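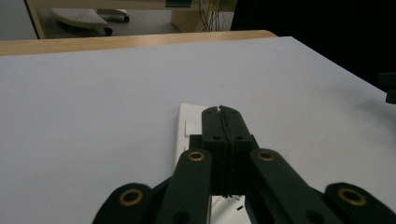
Cómo dejar como nuevo un tablero blanco mate (y el canto de madera de paso)

Agosto de 2021

¡Por fin le toca a la mesa blanca! Llevaba meses queriendo escribir esta guía, porque los tableros blancos mate son de lo más agradecido que hay para trabajar, comer o hacer manualidades, pero también acumulan esas sombras grises que una bayeta húmeda solo consigue pasear de un lado a otro. Con un poco de método y una tarde tranquila se recupera la superficie entera, y os prometo que el momento de mirarla al final desde una esquina da un gusto enorme.

Lo que explico sirve para tableros lacados o laminados en blanco mate, con o sin madera clara alrededor. Si el vuestro es de piedra o lleva cera, no sigáis estos pasos, que ahí el bicarbonato puede dejar marca.

Qué vais a necesitar

Dos paños de microfibra limpios (uno para mojar y otro para secar)
Un cubo con agua templada
Jabón neutro; yo uso el Bulberg sin perfume, pero vale cualquiera
50 gramos de bicarbonato
Una goma de borrar blanca, de las blandas
Una brocha seca de cerdas suaves
Aceite para madera clara, si el canto es de madera sin barnizar
Papel de lija de grano fino, solo para el canto

Paso 1. Vaciar y cepillar

Quitadlo todo, también la lámpara y el posavasos que vive ahí desde siempre. Después pasad la brocha en seco desde el fondo hacia vosotros, insistiendo en la junta entre el blanco y la madera, donde se mete una cantidad de migas que asusta. Conviene hacerlo antes de mojar nada: el polvo con agua se convierte en una pasta gris y en un acabado mate se agarra de maravilla, por desgracia.

Paso 2. Buscar las manchas con luz de lado

Apagad la luz del techo y poned una lámpara a un lado, casi a la altura del tablero. ¡Es mi parte favorita! De repente salen los cercos de las tazas, las huellas de los dedos y los roces del portátil. Marcad las manchas rebeldes con un trocito de cinta de carrocero al lado, nunca encima.

Paso 3. Lavar con jabón

Una cucharadita de jabón en dos litros de agua templada es suficiente. Escurrid bien el paño (tiene que estar húmedo, sin gotear) y trabajad por franjas, siempre en la misma dirección. Aclarad con agua limpia y secad cada franja antes de pasar a la siguiente. Si dejáis que se seque al aire quedan velos, y en el blanco mate se ven muchísimo en cuanto entra el sol.

Paso 4. Las manchas rebeldes

Para los roces oscuros, probad primero con la goma de borrar, en círculos pequeños y sin apretar. Para el café, el té o el rotulador, mezclad el bicarbonato con unas gotas de agua hasta tener una pasta espesa, extendedla sobre la mancha y dejadla 7 minutos. Retirad con el paño húmedo, sin frotar con fuerza.

Las esponjas blancas de melamina también funcionan, pero son abrasivas y acaban sacando brillo donde no lo había. Yo estropeé así una esquina de mi primera mesa, una Flungate que todavía uso en el trastero, y ese rodal brillante no se ha ido nunca.

Paso 5. El canto de madera

Si está barnizado, basta con el paño de jabón y un secado inmediato. Si es madera al natural, tapad antes el blanco con cinta, lijad muy suavemente siguiendo la veta, retirad el polvo y dad una capa fina de aceite con un trapo de algodón. A los quince minutos se quita el sobrante. El tono miel que coge la madera clara recién aceitada es precioso, y junto al blanco limpio luce todavía más.

Ojo con los trapos empapados en aceite: extendedlos al aire libre hasta que estén secos, nunca hechos una bola en la basura, porque pueden arder solos.

Paso 6. Dejar reposar

No volváis a cargar la mesa hasta el día siguiente si habéis usado aceite. Si solo habéis lavado, con media hora va de sobra.

Para mantenerlo

Un repaso con jabón cada semana y la goma siempre en el cajón. En noviembre, cuando se enciende la calefacción y la madera se reseca, le doy otra capa finita al canto.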